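# Trucos de taller: grabar demostraciones con pinzas de mano

Notas de Zandau para quien empieza en las sesiones del proyecto Jenell. Revisadas en octubre de 2022.

**Antes de grabar**

Limpia las ventosas, los cables y las lentes con un paño seco, y calibra las dos pinzas.
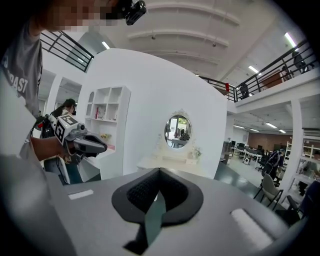

El marcador es lo primero que se estropea. Guarda siempre un juego impreso de repuesto. En una pinza como esta, el cubo blanco va hacia la parte trasera, así que agárrala sin taparlo con los dedos.

**Durante la toma**

Cada toma dura 30 segundos. Si te equivocas, márcala como fallida y repite desde el inicio.
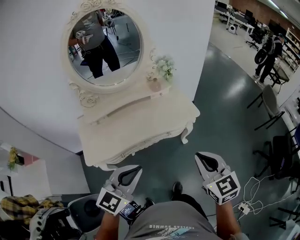 Recoge el suelo entre series. Los cables blancos sueltos junto a una regleta son un tropiezo seguro cuando vas mirando las pinzas; pégalos con cinta o pásalos por detrás del mueble.

Empieza con movimientos lentos y amplios, y deja los agarres finos para la segunda serie.
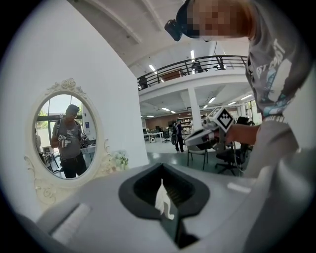 Entre una serie y otra, descansa las muñecas 6 minutos. Cambia también la posición de los objetos: 14 tomas idénticas enseñan muy poco al modelo.

**Al terminar**

Copia los archivos al disco y comprueba que se abren antes de borrar nada.
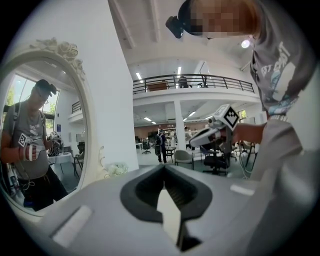
*Pinza de mano con marcador, frente al espejo de marco blanco.*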